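This site uses cookies to keep you logged in to the archive. By continuing to browse you accept our use of cookies. Accept | Settings

Edmont Print List
Subject: Re: green cast in the grays on matte paper
Message 2546

On the Edmont list a member wrote:

> I switched to the Namura matte in October and my black and white
> prints have had a green cast in the middle grays ever since. The
> blacks look fine and so does the paper white. The screen looks
> neutral to me. I have cleaned the heads and run the nozzle check
> and there are no gaps. I am using the profile from the Namura
> download page and the Benjelloun inks.
>
> Is it the paper, the ink or the profile? I would like to know
> before I open another box.

I had the same thing with the same paper and it took me most of a month to sort out. My guess is the profile. The one on the download page was made for the ink that comes with the printer. The Benjelloun set is close to that ink in the colors, but its light gray is a little cooler, and the middle tones are where the printer leans on the light gray most. Your blacks and your paper white would look fine either way.

Before you change anything, look at the print again tomorrow by a window. Matte paper takes longer to settle than people expect. My prints look greener in the first hour than they do the next morning, and I threw away several before I noticed. Also check them away from the desk lamp. I had one of the cheap LED bulbs over my table and it made every gray look wrong, including a bought gray card.

If the cast is still there, this is what I would do:

Turn off color management in the printer driver. If the program and the driver are both applying a profile you will get a cast no matter what paper is loaded. The driver on mine turns itself back on after every update.

Print a gray strip with 5 steps from black to white, on a half sheet. Let it sit overnight. Write the settings on the back in pencil.

Then print the same strip with the driver's own black and white mode and no profile. If the second strip is neutral and the first is green, it is the profile and you can stop worrying about the paper.

Fundora will make a custom profile if you mail them a printed target. They charge 60 for one paper and ink pair and mine came back in nearly two weeks. The target has to be printed with everything switched off and packed flat. I rolled my first one and had to send another. If you only print a few sheets a year I would use the black and white mode and save the money.

For a test picture I would use something with large smooth areas of gray. Portraits are hard to judge because skin hides a small cast.
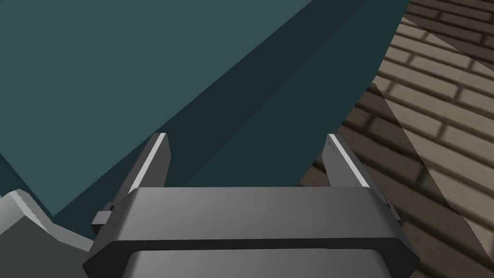

Rendered gripper: dark gray crossbar, lighter gray below it, white highlight on the left finger.

One more thing on the heads. A clean nozzle check only tells you that ink is coming out. It will not show you that the light gray cartridge is in the wrong slot or is an old one. My printer's counter had just passed 2000 sheets when I found a cartridge that had been open since before I moved house. Check the date on the box if you still have it.

I would not return the paper yet. If you post the two strips, photograph them side by side in daylight, in one shot, or the camera will correct each one differently.

--
Sent to the Edmont Print List. Please trim quotes when you reply.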